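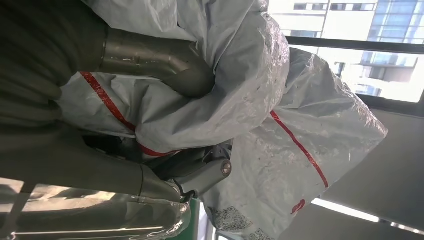
*By Ariel Abella, Kelmendi press desk*
*Erulton, 24/07/2019*

# Kelmendi puts its cover change procedure for robot arms in writing

Kelmendi has published the maintenance procedure its service team uses on the covered robot arms at its Erulton site. The document is 27 pages long and deals with one job: taking off a worn protective cover, checking the arm underneath, and fitting a new cover so that the arm can move freely. It is available to customers and to other shops that run covered arms.

Film covers keep dust and overspray off the joints. They also hide the arm from the people who look after it. The Erulton team had been changing covers from memory, and two technicians could do the same job in different ways. The written procedure replaces that.

"A cover that is too tight pulls at the wrist when the arm reaches out," said Senad Leka, service lead at Erulton. "A cover that is too loose gets pinched. We wanted the slack in the same place every time, whoever is on shift."

The procedure starts with the arm parked in its service position and locked out. The old film is cut along the outside of the arm, away from cables, and removed in one piece where possible. The technician lays it flat and looks for rubbed spots and holes, which show where the arm has been touching something. Findings go on the cell's service sheet before the film is thrown away.

With the arm bare, the technician wipes down each link, checks the bolt heads at the joints and inspects any pipework fixed to the arm, including the area next to each weld. Pipe ends are covered last. The film is wrapped tightly there and left loose over the joints, with enough folds to let each joint travel its full range.

After fitting, the arm is run at low speed through a test path with 2 stops, one at full reach and one fully folded. The technician watches the film at both. If it pulls tight or gets caught, the cover comes off and is fitted again. Production speed is not allowed until the test path has been run cleanly from start to finish.

Covers at Erulton are now changed after every 300 hours of running time, or sooner if a tear is found during the daily check. Small tears may not be taped over on a moving joint. Tape is permitted on fixed sections until the next planned change.

Kedir Mamo, who wrote most of the text, tested the draft on the night shift before it was approved. Several steps were moved as a result. The bolt check, for example, now comes before the pipework check, so the technician works along the arm in one direction.

"The first draft had me walking back and forth around the base," Mamo said. "I changed the order after doing it twice."

The procedure is filed as Service Note 441. It does not cover changes of grease, cable replacement or calibration, which have their own notes. A second edition is planned for November and will add a section on arms mounted overhead.

Copies can be requested from the Kelmendi service office in Erulton. Shops that already have a service agreement will receive the note with their next parts delivery.

**Press contact:** Ariel Abella, Kelmendi, Erulton
**Technical questions:** Senad Leka, service office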